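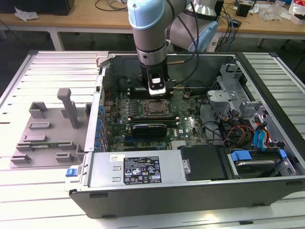
What happens to the people at the bench when the robot comes? They get moved to another bench, and the work there is smaller.

I can say that because I was one of them. I had been opening up dead computers at Ornik for 8 years by then, in a shed behind the freight yard where the roller door stuck in the cold. Schools and council offices sent us their old desktops on pallets. We took the lids off, worked out what was any good, pulled the memory and the drives, and either built one decent machine out of a few bad ones or sent the lot to the shredder.

The memo went up over the sink. It was dated 2019-06-13 and it said we were entering a partnership with Lurov, who would be supplying an automated disassembly cell, and that no positions would be affected. Somebody had underlined "affected" in biro by lunchtime. By the afternoon somebody else had added a question mark, and then the memo was in a plastic sleeve.

The man from Lurov wore brand new work boots. He stood us in a half circle and told us the arm would take over the boring part. I asked him which part that was.

"The repetitive part," he said.

"They're all different, but," I said. "That's the job."

He wrote something on his tablet. I took it for a good sign at the time, and I've since seen what they do with the things they write on tablets.

The cell needed the best end of the shed, under the skylight, where the four of us had worked. We shifted our benches down near the toilets. A sparky ran new power in for it, which we had been asking for since before I started, and the roller door was fixed in the same week so the crates could come through. I remember the woman on the next bench opening and closing it with one finger. She'd had a crook shoulder from that door for two winters.

On the first morning the arm found a screw and sat above it for so long that I made a cup of tea and came back. Then it undid the screw. The Lurov people clapped. The supervisor clapped as well, a bit behind them, and looked over to see if we were clapping.

I will be fair to it. It did get better. It was good on anything that came in a run, and when a bank sent us a floor's worth of the same model it went through them without a fuss, one case after the next, with me on a stool beside it. That was my new position. Cell attendant. It came with a lanyard.

What a cell attendant did was put the computer down flat, take the side off (the arm couldn't take the side off), tuck the cables out of the road (the arm didn't like cables), and press the green button. Then I watched. If it stopped I pressed the amber button and did the thing it had stopped at, and pressed the green one again. At the end I lifted the computer away. In the weekly report all of that went down as one unit processed by the cell.

I asked the supervisor where my minutes went.

"They're overhead," she said.

"They used to be the job."

"I know," she said. She did, too. She'd come up off the benches the same as us, and she could still pick a bad capacitor from across the room, or had been able to before they gave her an office with no view of anything but the car park.

The target was 51 a shift. I don't know where that number came from and I never met anybody who did. On the benches we hadn't had a number. We'd had a pallet, and when the pallet was done we got another one. Now there was a screen on the wall that went green or orange, and the odd part was that the screen took in the whole shed, so if the arm had a bad morning with a batch of mixed towers, it was the rest of us who skipped smoko to turn the thing green again. We'd done more work by the end of winter than in any stretch I could remember, and every bit of it went to show how well the cell was going.

Then the visits started. A group came from Jorkness, who ran warehouses, and then the people from Georgiou, who I think only wanted to be photographed near something. They stood behind the yellow line and the supervisor gave the talk. Before each visit I was asked to choose a computer. I was to choose one it could do.

That was the first thing I'd been asked to use my head for in months, and I took some pride in it, God help me. I'd go through the pallet turning them over. No stripped heads, no glue, no labels stuck over the catches. Nothing that had been to the kind of school where kids post coins in the vents. I'd open it and give the screws a quarter turn each to free them up. I'd lay the wires over so they looked natural. And the arm would come down and perform beautifully, and someone from Jorkness would say it was almost as if it knew.

Once a visitor asked me directly. She was older than the others and had stayed back to read the safety notice.

"What happens with a hard one?" she said.

"They go on that pallet."

"And who does that pallet?"

I pointed down towards the toilets. She looked for a good while at the benches there, at the three of them working with their lamps on in the middle of the day, and then her group called her on to the car.

One of those three left in spring. He didn't get the sack. No positions were affected. He said his hands were going from doing nothing but the ugly ones. In the old days you'd get an ugly one, and then you'd get a couple that came apart like a lunchbox, and your hands had a rest and so did your mind. The arm had all the easy ones now. I'd never thought of the easy ones as being worth anything until they went up the other end of the shed. When he left they didn't fill the spot, and the Lurov report for that quarter had a line in it on labour savings.

We had a new starter for a while after that, a young bloke on a placement. He was keen on the arm, as you'd expect, and he asked good questions. How does it know that one's the latch? I told him I wasn't sure it did. How do you know, then? I went to tell him and found I'd have to show him, so I took a tower off the hard pallet and we sat down with it on the floor behind the cell, out of sight of the office. I showed him how you put your thumb beside the catch and feel for the give. He broke the first one. He broke the next. I told him I'd broken a bucketful when I started, on computers that were only going to be scrapped, and an old fella had stood there and let me.

"Is this in the training?" he said.

I said it wasn't. The training was a video on the green button and the amber button.

We did 3 a day like that, on the quiet. The screen went orange a few times and I said there'd been a fault with the cell. There was a box on the fault sheet for "other" and I ticked it. The supervisor signed the sheets. She never came out to ask what "other" was, and one afternoon when I went in for a fresh pad of them she already had it on the corner of her desk, with a biro clipped to it.

His placement finished in June. I think he went into something with air conditioning.

They've talked since of a second cell. The man from Lurov came back, in different boots, and explained that the next model would do the side panels and cope with cables, and that it would learn from the attendant. He wanted me to wear a pair of gloves with sensors in the fingertips while I did the hard pallet, for a trial period.

I asked what I'd be paid for it.

He said it would be in my normal hours.

I asked what would happen to the hard pallet once the gloves had got what they wanted, and he said that would free me up for higher-value tasks, and I asked him to name one. I wasn't being smart. I wanted to hear it. He looked around the shed, at the benches and the pallets and the sink with the memo over it, gone yellow in its sleeve, and he said they'd be identified in the next phase.

The gloves are in my locker. They're a medium and I take a large. I've told him so and he's put it on the tablet, and there's a larger pair on order, and meanwhile there's a pallet in from a high school with what looks like chewing gum in the drive bays, so I've moved my lamp down to the other end.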